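About Our Office

Senmont is a small law office in Wesstead. We work only with questions of land, buildings and water: easements, boundary lines, building permits, drainage rights, and the contracts which come together with them. We do not take criminal or family cases, and when a person calls us with such a matter we give the address of another office.

The office was opened in two rooms above the old Renaud bakery. Today we are on the ground floor of the Esitz building, at 101 Mill Street, with an entrance without steps. Parking is behind the building and is free for clients during two hours.

How we work

The first meeting takes 45 minutes and has a fixed price of $400. Please bring the deed, any letter from the city and, if you have it, the survey map. After the meeting you receive a written opinion by mail or e-mail. In it we say what we think can be done, how long it may take and what it will cost.

For a simple easement agreement between two neighbors our fee is $955. For an appeal to the zoning board it is $2,905, with one hearing included. The fees of the city are paid separately. 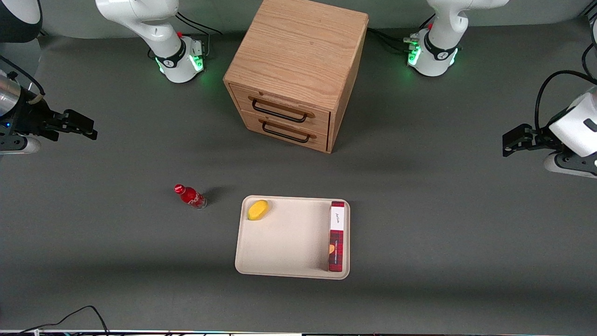 If the hearing is moved to another date, we do not ask for more money. If a second hearing is needed, we send you a new offer before it and you are free to refuse.

We answer in English, French and German. Letters in other languages we give to a sworn translator, and this takes one week more.

The office is closed on 28th September and in the last week of November. In these days please write to us, and we will call you back after we open again.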